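Watched Canum last night, all 241 minutes of it, with one break for soup. Miyuki Hirano plays a piano tuner who goes back to Sustlow after her father dies and stays in his flat for most of a winter.
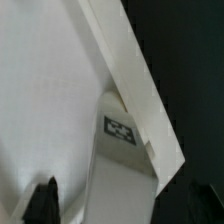 White on off-white.

The first 2 hours are slow – she barely speaks until the neighbor turns up about the keys. After that I stopped checking the time. The ferry scene is the best thing in it. I still prefer Chowdhury's earlier film, Nultano, but I'd see this one again in January.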